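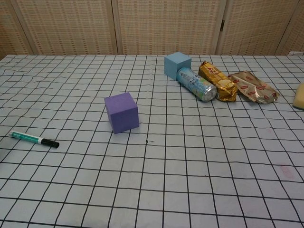
When a family moves to another country, one of the first things the children want to know is what will happen to their things. Will the bed come? Will the bicycle come, and the books, and the big stuffed elephant with one ear? Most of it can, if there is room and the grown-ups agree, but it has to travel a different way than you do, and it usually gets there much later. Before any of that, everything has to go into boxes. Think of the purple foam cube up there on its grid as one moving box, sitting on the floor plan of an empty room, and the teal-green marker with the black cap as the most useful tool in the whole house. With a pen like that you write your name on the box, and the room it belongs in, and a word or two about what is inside.

My name is Sarahí Montes, and I have moved between countries four times, twice as a child and twice with children of my own. The last time, our family filled 200 boxes, and I still don't know how we owned so much!

Who carries it all?

A moving company sends people to your home to wrap the furniture and load the truck. Ours was called Sandoval, and the man in charge, Victor Koech, let my son put the last strip of tape on his own box of trains. The truck then drives to a port, a place by the sea where big ships load and unload.

What is a container?

A container is a giant metal box with doors at one end. Your boxes go inside it, along with the sofa and the bicycles, and then the doors are locked. The wonderful thing about containers is that a truck, a train and a ship can all carry the very same one, so your things can stay packed inside the whole way. Each container has a number painted on it. The last part of ours was 1206, and my daughter wrote it on her hand and then on the kitchen calendar (and, I am sorry to say, on the wall).

How long does it take?

A plane can cross an ocean in less than a day. A ship is a good deal slower, and it may stop at other ports along the way. Our things traveled almost 3000 miles and took seven weeks, which feels like forever when you are six and your trains are somewhere out on the water.

What is customs?

Every country wants to know what is coming in. The people who check are called customs officers, and your parents give them a list of what you packed. Some things may not be allowed. Plants, seeds and certain foods are often on that list, because they can carry tiny insects or diseases that might hurt the farms in the new place. Even muddy boots can be a problem in some countries, so we scrubbed ours in the bathtub the night before the truck came.

What should you keep with you?

Your suitcase goes with you, so save a corner of it for the things you would miss most. A favorite book, a soft toy, some paper and pencils, perhaps a photo of your old street. My daughter took 25 letters from her class in Hiselside and read one every night in our new apartment.

Then one morning, ours was a Thursday, the truck pulls up outside and you get to look for the boxes with your name on them.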